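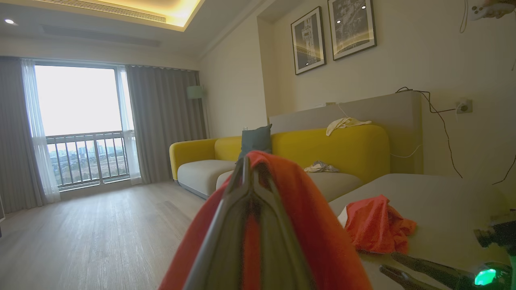 # En defensa de la ropa en el sofá

*29 de abril de 2026*

Existe en muchas casas una regla que se repite sin pensarla: la ropa limpia no se deja en el sofá. El sofá es para sentarse y la ropa es para el armario. Quiero escribir contra esta regla, con respeto, porque la he obedecido durante muchos años y considero que me hizo perder bastante tiempo y también un poco de alegría.

Debo decir primero que el español es mi tercera lengua y que algunas palabras de la casa las aprendí tarde. «Trapo», «paño», «bayeta», «toalla de manos»: durante mucho tiempo las usé como si fueran la misma cosa, y la gente me corregía con paciencia. Menciono esto porque el tema de mi ensayo son justamente estas piezas pequeñas. De las camisas y las sábanas se escribe mucho. De los paños casi no se escribe, y sin embargo en mi casa son la mayor parte de lo que hay que doblar.

Crecí en una casa donde había una habitación para la plancha. Era fría, tenía una bombilla y una mesa, y allí se doblaba todo, de pie, con la puerta cerrada para que las visitas no vieran. Cuando alguien llamaba al timbre y había una toalla en la sala, se corría a esconderla. Yo heredé esa carrera. En mi primer piso propio no había habitación para la plancha, pero yo seguía llevando la ropa al dormitorio, la ponía sobre la cama, y por la noche, cuando quería dormir, la pasaba a una silla. Por la mañana la pasaba otra vez a la cama. Hay personas que reconocerán este viaje. La ropa viajaba más que yo.

El cambio vino con el sofá nuevo. Es un sofá en forma de L, de la marca Stasa, con los respaldos de un amarillo muy fuerte y los asientos de gris claro. Costó 573 euros de segunda mano, y el transporte fue aparte. Mi familia opinó que el amarillo era un error. Yo opino que es el mejor mueble para clasificar ropa que he tenido, y voy a explicar por qué.

En un sofá gris entero, los paños grises desaparecen y uno se sienta encima. Sobre el asiento claro se ve muy bien un paño de color naranja o rojo, y sobre el respaldo amarillo se ve bien casi todo lo demás. Cada parte del mueble recibe su clase de pieza: el lado largo es para los paños de cocina de color, el asiento de en medio es para lo pequeño y estampado, que siempre es lo que más se arruga, y el respaldo es para las toallas, que se cuelgan a lo largo y esperan allí su turno. El cojín oscuro se queda de pie en su rincón y marca la frontera. Del otro lado del cojín se sienta una persona. Esta frontera se respeta en mi casa mejor que algunas fronteras verdaderas.

Sé cuáles son las objeciones. La primera es la higiene. Me dicen que un sofá recoge polvo, migas y pelos, y que poner allí un paño limpio es ensuciarlo otra vez. Es una objeción seria y no la quiero despreciar. Si hay perro, o si se cena delante del televisor, comprendo que la cama sea preferible. En mi caso se pasa el aspirador antes de traer la cesta, y me parece suficiente para un paño cuyo destino es limpiar la mesa.

La segunda objeción es estética, y aquí soy menos tolerante. Se dice que la sala es la cara de la casa. Tenemos en la pared de atrás dos fotografías en blanco y negro, enmarcadas, elegidas con mucho cuidado, y es verdad que una toalla color crema debajo de ellas cambia el efecto. Pero por debajo de esas mismas fotografías pasan los cables, hay un enchufe a la vista, y ninguna visita ha dicho nunca una palabra sobre los cables. Hemos aceptado que la electricidad se vea en la sala. Me cuesta entender que el algodón todavía tenga que esconderse.

La tercera objeción es la más inteligente, y me la hacen las personas ordenadas: la ropa que se pone en el sofá se queda en el sofá. Dicen que es un lugar tan cómodo que quita la prisa. Tienen razón en parte. He tenido toallas en el respaldo durante una semana, y al final uno ya no las ve. Contra esto solamente conozco un remedio, que es querer sentarse. En el dormitorio nadie necesita la silla, y por eso la silla guarda ropa hasta el fin del mundo. El sofá, en cambio, se disputa cada noche. La necesidad de sentarse dobla más paños que todas las buenas intenciones.

Hay además una industria que vive de esta vergüenza. En el catálogo de Kuusisto, que llega a mi buzón cada septiembre, conté la última vez 7 modelos de mueble cuyo único trabajo es que la ropa no se vea: bancos con tapa, cestos con funda, una columna con puertas que cuesta 400 euros. Son objetos bonitos. Tuve uno parecido, de Cotar, y puedo informar de que la ropa entraba arrugada y salía igual de arrugada, con olor a madera. Un mueble cerrado permite aplazar. Lo que está sobre el asiento, a la vista, pide algo.

Tengo también un argumento sobre las manos. Doblar un paño pequeño es un trabajo que casi no necesita mesa. Se levanta por el medio, cae por los dos lados, se juntan las esquinas, se pasa la mano una vez. De pie en una habitación fría esto es una tarea; sentado, con luz de día y alguien que habla al otro lado del cojín, es apenas una ocupación, como pelar guisantes. Mi abuela pelaba guisantes en la mejor silla de la casa y a nadie le pareció mal. Supongo que los guisantes tenían mejor reputación.

Admito que no todo se debe traer a la sala. La ropa interior la doblo en el dormitorio, por educación. Las sábanas bajeras no las sé doblar en ningún sitio. Y si vienen a cenar personas que no conozco bien, recojo la toalla del respaldo, porque las costumbres de la infancia son fuertes y yo no pretendo ser una persona heroica – pero ya no corro.

Lo que pido es modesto. Cuando se dibujan y se amueblan las viviendas pequeñas, y casi todas las que conozco lo son, se sigue pensando en una sala donde solamente se descansa. La gente trabaja allí, juega, come, duerme la siesta y dobla. Me gustaría ver un sofá anunciado con paños encima, con la etiqueta blanca asomando por un lado, y un respaldo de anchura suficiente para una toalla. Stasa hace el respaldo ancho, ignoro si por esta razón. En el folleto, naturalmente, encima hay un libro abierto.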